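Mitmachen bei Flania: Wir suchen Leute, die einem Roboterarm beibringen, ein Waschbecken aufzuräumen

Offene Werkstatt Brastgate, Projektgruppe Flania
Bewerbungen bis 31. Oktober 2021
Unbezahlt, dafür beheizt (meistens)

Worum es geht

In der Gemeinschaftsküche der Werkstatt steht ein Spülbecken, und im Spülbecken steht immer etwas. Es gab Zettel. Es gab einen laminierten Zettel. Es gab eine Abstimmung über den Wortlaut des laminierten Zettels, die einen Abend gedauert hat und in einem Kompromiss endete, den man von der Tür aus nicht lesen kann. Danach haben wir beschlossen, dass es vermutlich leichter ist, einen Roboter zu bauen.

Das war eine Fehleinschätzung, aber sie macht uns inzwischen Spaß. Flania heißt das Projekt, und das Ziel passt in einen Satz: Ein Arm greift in ein Becken, nimmt heraus, was dort nichts verloren hat, und stellt es daneben ab, möglichst in einem Stück. Abwaschen muss er nicht. Wir haben Ehrgeiz, aber auch Tageslicht und Berufe.

Für die Winterphase ab Dezember suchen wir Verstärkung. Derzeit sind wir zu neunt, was nach viel klingt, bis man die abzieht, die gerade umziehen, promovieren oder »nächste Woche wieder regelmäßig kommen«.

Was es schon gibt

Einen Arm aus der eigenen Werkstatt. Er besteht aus Aluprofilen, gedruckten Gelenkschalen und Schrittmotoren, die ihre Herkunft aus einem ausgeschlachteten Plotter nicht verleugnen können: Bei schnellen Bewegungen singt das Ganze. Wir nennen ihn Bajwa, nach der Aufschrift auf der Kiste, in der die Motoren kamen. Bajwa hält eine leere Plastikflasche souverän und eine volle mit sichtbarem Widerwillen. Seine Wiederholgenauigkeit hängt von der Raumtemperatur ab und, das behauptet jedenfalls Nuwan, von der Musik.

Ein Testbecken. Ausgebaut aus einem Haus, das saniert wurde, montiert auf einem Gestell mit Rollen, deren Bremsen man bitte IMMER feststellt. Wer Bajwa einmal dabei zugesehen hat, wie er ein rollendes Waschbecken durch den Raum schiebt, versteht die Großbuchstaben.

Und eine Simulation. Dort proben wir alles, was echte Keramik nicht überleben würde. Im Rechner gönnen wir uns das Modell eines Arms, den wir uns im Leben nicht leisten könnten, und lassen ihn an einem Waschbecken üben. Gearbeitet wird mit Python, einer Physik-Engine und einem Ordner voller Szenen, deren Benennung in drei Epochen zerfällt: »test«, »test_neu« und »final_wirklich«. Aus der vierten Epoche, der mit den sinnvollen Namen, liegen bisher vor allem gute Vorsätze vor.
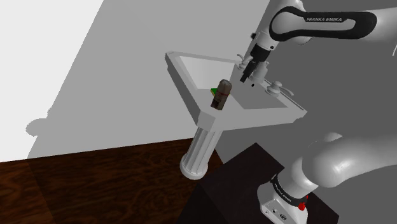
Der Übergang vom Rechner zur Werkbank ist die Stelle, an der wir Hilfe brauchen. Simulierte Flaschen rutschen anders als solche mit einem Rest Spülmittel daran. Simulierte Becken haben keinen Kalk. Und Bajwa hat andere Proportionen, weniger Kraft und deutlich mehr Spiel in den Gelenken als sein Vorbild auf dem Bildschirm. Wir haben im Sommer 426 Greifversuche am echten Becken protokolliert. Die Auswertung ist lehrreich und stellenweise feucht. Am häufigsten scheiterte es am Anfahren der Greifposition, am zweithäufigsten daran, dass jemand vergessen hatte, den Greifer anzustecken. Für das zweite Problem haben wir eine Checkliste, für das erste suchen wir euch.

Wen wir suchen

Jemanden für die Simulation. Du kannst Python so, dass andere es hinterher lesen können. Du hast schon einmal eine Kollisionsgeometrie vereinfacht und es danach bereut. Hohlräume sind unser Dauerthema, denn eine Physik-Engine hält ein Becken gern für einen massiven Klotz, wenn man ihr die Form als konvexe Hülle unterschiebt. Unsere ersten Flaschen standen deshalb würdevoll auf einer unsichtbaren Platte in Höhe des Beckenrands. Wir haben zwei Abende nach dem Fehler gesucht und einen davon mit der Frage verbracht, ob das nicht eigentlich praktisch wäre.

Jemanden für die Mechanik. Der Greifer hat zwei Finger und wenig Gefühl. Wir hätten gern nachgiebige Fingerkuppen, die man abspülen kann, dazu eine Kabelführung, die den Namen verdient. Zugang zu Drehbank, Fräse und Druckern ist vorhanden, die Einweisung machen wir. Wer Silikon gießen kann, ohne den Tisch mitzugießen, wird mit Applaus empfangen.

Jemanden für die Elektronik. Strom und Wasser im selben Absatz, wir wissen es. Am echten Becken läuft alles mit Kleinspannung, der Hahn ist nicht angeschlossen, und nass wird es nur aus der Sprühflasche und auf Ansage. Trotzdem wünschen wir uns eine Person, die sich das Konzept kritisch ansieht, den Notaus-Kreis sauber neu aufbaut und auch dann Nein sagt, wenn alle anderen gerade so schön in Fahrt sind.

Jemanden zum Dokumentieren. Das ist die Stelle, die bei jedem Aufruf zuletzt kommt und dann unbesetzt bleibt. Deshalb die konkrete Ansage: Du schreibst mit, du machst Fotos, du fragst nach, bis die Antwort stimmt, und du bekommst den guten Stuhl. Vorkenntnisse in Robotik sind dafür unnötig. Unser Wiki enthält eine Seite »Inbetriebnahme«, auf der steht: »siehe Aurora«. Aurora würde gern einmal in Urlaub fahren.

Testpersonen für zwei Abende. Wer nicht gleich einziehen will, kann auch nur zum Ausprobieren kommen. Ihr stellt Dinge ins Becken, wie ihr es zu Hause tun würdet, und wir schauen, woran der Arm verzweifelt. Wir selbst stellen nach so langer Zeit alles automatisch greifergerecht hin, mit dem Etikett nach vorn, wie im Schaufenster. Damit sind wir als Versuchsgruppe verdorben.

Was du mitbringen solltest

Einen Abend pro Woche, über mehrere Wochen hinweg. Lieber regelmäßig zwei Stunden als einmal ein heroisches Wochenende mit anschließendem Verschwinden.

Geduld mit Dingen, die gestern noch gingen.

Ein Laptop hilft, muss aber nichts Besonderes sein. Für die größeren Läufe steht in der Werkstatt ein Rechner, der gleichzeitig unsere zweite Heizung ist.

Mindestalter 16, unter 18 mit Unterschrift der Eltern. Das gilt für alle Maschinen außer der Kaffeemaschine, für die es eine eigene, strengere Einweisung gibt.

Deutsch oder Englisch, gern beides durcheinander. Die Kommentare im Code sind englisch, die Flüche in den Kommentaren überwiegend deutsch.

Was du bekommst

Kein Geld. Die Werkstatt übernimmt Material im Rahmen des Projektbudgets, und der Rahmen ist schmal, aber er existiert. Du bekommst einen Schlüsselchip nach der Probezeit, ein Fach im Regal (das untere, die oberen sind seit Jahren vergeben) und Mitsprache bei allem, auch bei Sachen, von denen du noch nichts verstehst. So haben wir es alle gelernt.

Auf Wunsch schreiben wir eine Bescheinigung über die Mitarbeit. Zwei von uns haben sie für Bewerbungen benutzt. Im Vorstellungsgespräch ging es dann in beiden Fällen hauptsächlich um das rollende Waschbecken.

Alles, was bei Flania entsteht, geben wir offen weiter: Konstruktionsdaten, Code, Szenen, Messprotokolle. Auch die peinlichen. Wer eigene Ideen patentieren möchte, ist bei uns falsch und sollte vorher einen Blick auf die Ideen werfen.

Wie es abläuft

Nach Bewerbungsschluss laden wir zu einem Kennenlernabend ein. Dort zeigen wir den Stand der Dinge, lassen Bajwa etwas greifen und haben einen Wischmopp bereit. Danach kann sich jeder überlegen, ob das etwas ist. Plätze haben wir für rund neun Leute, mehr passen nicht um das Becken, ohne dass jemand im Arbeitsraum des Arms steht. Der Arbeitsraum ist auf dem Boden abgeklebt. Das Klebeband ist gelb und ernst gemeint.

Im Dezember folgen die Einweisungen und die erste gemeinsame Aufgabe: eine einzelne stehende Flasche, Becken trocken, immer dieselbe Startposition. Das klingt nach wenig. Sagt das bitte nicht laut, wenn Nuwan im Raum ist. Klappt es am Rechner und an der Werkbank mit demselben Ablauf, kommt ein zweiter, kleinerer Gegenstand dazu, der liegt statt zu stehen. Schwämme, Besteck und alles mit Henkel haben wir bis zum Frühjahr verboten. Über Teesiebe wird nicht gesprochen.

Bewerben

Schreib uns ein paar formlose Zeilen: was du kannst, was du gern können würdest, an welchen Abenden du Zeit hast. Lebensläufe lesen wir, aber wir merken sie uns nicht. Hilfreicher ist ein Foto oder ein Link zu etwas, das du gebaut hast, gern auch zu etwas, das nicht funktioniert, mit einer Vermutung dazu, warum.

Ansprechpartnerin für Simulation, Software und alles Organisatorische ist Aurora Quintela. Fragen zu Mechanik, Elektronik und dem Zustand des Testbeckens beantwortet Nuwan Sarkar, in dieser Reihenfolge mit abnehmender Begeisterung. Beide erreicht ihr über das Kontaktformular der Werkstatt, Betreff »Flania«. Ohne Betreff landet die Nachricht bei der Keramikgruppe, die auf Zuschriften zum Thema Waschbecken inzwischen gereizt reagiert.

Wer lieber persönlich vorbeikommt: Werkstatt Brastgate, Annesshof, Eingang über die Rampe. Die Klingel geht nicht — klopfen, und zwar an der Metalltür, die Holztür gehört dem Nachbarn. Die Räume im Erdgeschoss sind stufenlos erreichbar, die Toilette leider nur über eine Stufe, eine Rampe dafür liegt bereit und wird auf Zuruf angelegt.

Und falls ihr ohnehin in der Küche seid: Eure Tassen bitte gleich abspülen. Der Arm ist noch nicht so weit.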